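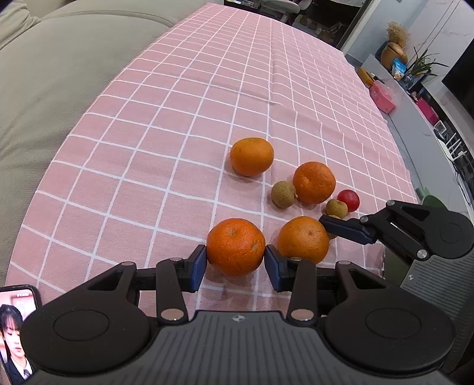

Visit to the Nonara project, Muridach

Members of the Watkins Robotics Club went to Muridach on 4th January for the first of this year's visits. Our hosts were the Nonara project, and the demonstration was held in the living room of the house they use on Trullach Road. We went in two groups, with the second group waiting in the cafe at the corner until the first was done.

Raffaele Marino met us at the door and gave a short introduction. Nonara records people doing ordinary household jobs with a pair of hand-held grippers, one for each hand. The recordings are then used to train a two-armed robot to do the same jobs. The plan is to collect 4000 recordings, and when we visited they had 900 that had passed checking. Raffaele said the checking takes longer than the recording.

The job for the day was sorting fruit and vegetables on a long table with a pink cloth. There were mandarins, longans and a cucumber, and a dark green colander to put things in. Kristýna Sokol worked the grippers first. She explained that the operator closes the fingers by squeezing, and that the hardest habit to break is rushing. A person with bare hands will scoop up two or three small things together. With the grippers it is one at a time.

Mandarins are a good size for the fingers and most of us could pick one up on the first or second try. Longans are harder. They are small and round, and if the two pads don't meet them in the middle they roll off across the cloth. Ifor Parri chased one most of the way down the table. The cucumber has to be taken near the middle or it tips.

Each attempt is recorded from start to finish, including the drops. Gemma Ruggiero asked if the drops were thrown out. Kristýna said they keep a drop if the operator picks the thing up again and finishes the job, and mark it so it can be found later. Of the 900 recordings so far, 163 have at least one drop in them.
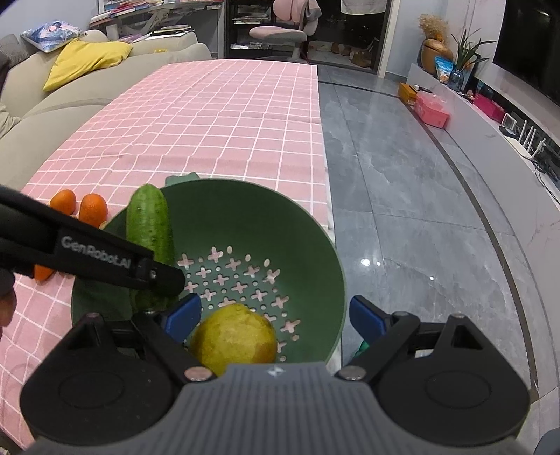 Can members who missed this visit still see the demonstration?

Nonara has offered us a second date in September, with room for 20 people. Put your name down with Huw Humphreys at any club meeting or by email. There is no charge, but anyone under 16 must come with an adult.

After the fruit we moved to the back room, where Raffaele played a few of the checked recordings on a laptop. They are slow to watch. He also had a plot of the finger opening against time, and you could pick out each grasp as a dip in the line. Several of us would have liked longer on this part. Ifor has asked for a copy of the plot for our own gripper build, and Raffaele will send one when he has tidied the labels.

We didn't see the robot arms themselves, which are kept at another site. Raffaele hopes to have them at Trullach Road by the September visit.

Parking on Trullach Road is tight. Use the lot behind the library and walk up.

Thanks to Raffaele and Kristýna for their time, and to Gemma for driving.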